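Playworker wanted – Indton after school club, part time

Start in March if we can get the checks done in time. Term time only to begin with, holiday cover if you want it.

We're a small club in the hall behind Indton Primary. Kids aged four to eleven, mixed group, noisy. Up to 23 of them on a busy afternoon. You'd be working with me and two others, so never on your own with the group.

Hours: 3pm to 6pm, 20 hours a week once you add the set-up and the planning bit. No evenings. No weekends.

What you'd be doing – walking the little ones over from class, snack, homework table for those that want it, games outside when it's dry. Craft and building stuff when it isnt. Tidying up after all of it. Talking to parents at the door, some of them in a rush and not always cheerful.
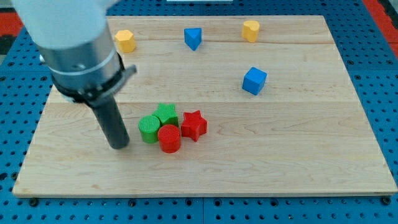 Coloured blocks on the board.

What we need from you: some experience with children, paid or not, we don't mind. Patience. Level 2 in playwork or childcare is nice but we'll put you through it if you haven't got it. Paediatric first aid same. You will need an enhanced check, we pay for that.

Driving not needed, the Valarico bus stops outside the gates. Parking is dreadful anyway.

Pay is by the hour, same rate for everyone on the team, ask me and I'll tell you. Paid holiday. There's also a 200 pound thank-you after your first full term, paid with your normal wages.

To apply – no long forms. Send a letter of up to 500 words saying what you've done and why you fancy it, plus two people we can ring. Hand it in at the school office marked for Comfort Odoi, or catch me at the hall any time after 2.30pm. Short chat first, then a paid trial afternoon with with the group.

Please say if you can't do certain days, we can usually juggle.

Comfort Odoi
Club lead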